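Two Arms and a Dustpan: Tips From a Few Months With the Midik Counter Kit

I've had a lot of messages since I mentioned that I was trying a two-arm kit for clearing up after vegetable prep, so I'm putting all my tips in one place. Some of these are about the kit and some are just about sweeping up leek bits without losing your mind, and I think most of you can use the second kind even if you never go near the first!

Quick background. The kit is the Midik, sold by a small outfit called Tasengate, and it comes as two arms, a rail, two grippers and a box of cables and ties. My friend Grethe Blöndal had bought hers in November and kept telling me to try one. I teach a weekly cooking class (mostly soups and stews, so you can imagine the peelings), and the part I dread is the ten minutes after the chopping. I wanted to know if the arms could take that off my hands.

Short answer – partly. Longer answer below, with the tips.

Give the rail more room than the manual says. The manual has you mount it right at the front edge and leaves it at that. Fine, but check your elbow room on both sides before you tighten anything. I put mine in too close to the right wall the first time and had to undo 33 bolts and fittings to shift it. Thirty-three! I counted them because I was mad.

Tie the cables after you've tested the reach, and leave a generous loop at the gripper end. If the loop is too small it goes tight when the arm stretches out, and the gripper stops short of where you asked it to be. Small zip ties work better than the big ones. Snip the tails off so they don't snag your dish towel.

Pick a brush and dustpan in a loud color. I tried a gray set from the hardware store and the setup software lost track of it against my counter all the time. A pink set from the dollar store fixed that the same afternoon, and it's easier for me to find too. Danjuma Haruna, who answers the phone at Tasengate, told me bright handles are what they suggest to everybody, so I do wish it were in the manual.

Keep the wastebasket near the back and off to one side, where either you or the left arm can get at it without crossing over the vegetables. Mesh ones are light, so mine gets a square of sticky putty underneath. 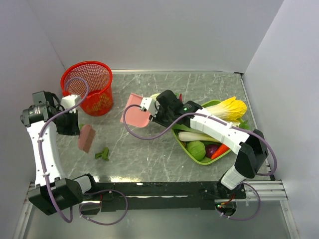

Dustpan in the right gripper, brush on the counter, one bit of green to go. Soup vegetables on the tray.

Put everything you're keeping on a tray. I can't say this enough. A tray with a lip tells you (and the machine) what's food and what's mess, and a big cabbage can't go rolling off into the sweeping area. Mine is lime green and was sold for boot storage, but it had never seen a boot when I got it and it washes up beautifully. Long things like leeks go across the middle, heavy round things toward the front.

Sweep leaves dry. This goes for people as well as arms. A damp scrap of cabbage sticks to the counter and the bristles just skate over it, so I blot first with a paper towel and give it a minute. Onion skins are the opposite problem, they float away from the brush if you go too fast. On the Midik there's a speed setting in the second menu, and I keep it well down for onions.

Do the brush first and the dustpan second when you're teaching the grip. The brush handle is the fussy one. I wrapped mine in a rubber band so the fingers have something to bite on, and I did the same with the dustpan handle later.

Wipe the gripper fingers every single time. Carrot juice dries like varnish. Warm water on a cloth, a tiny drop of dish soap, then a dry cloth, and keep water well away from the motor joints. Switch it off first, please.

Now for the money. I paid 221 dollars for the starter bundle and 134 for the second arm, which was on offer when I ordered. Omolara Ekpo asked in the comments if the setup visit is worth it. I had it done through Hudurside, who cover my area, and it was money well spent for the calibration alone, though if you're handy you'll manage. Chinyere did hers in one evening with the video playing.

What I don't love: it's slow. I can clear a counter faster with a damp cloth and a bit of temper. The software wants an update every time I'm in a hurry, and page 161 of the manual contradicts the page before it about which way the base plate faces (go with the drawing). Tiny seeds and grated anything are a job for your own hands.

What I do love is being able to get the pot on while the leafy stuff gets dealt with behind me. I'd buy it again at that price, but I'd skip the carrying case, it doesn't fit the rail.

Next time I'll write up the rubber band trick properly, and Grethe has promised me her notes on potato peelings.

Updated 02/04/2024 with the new price for the second arm.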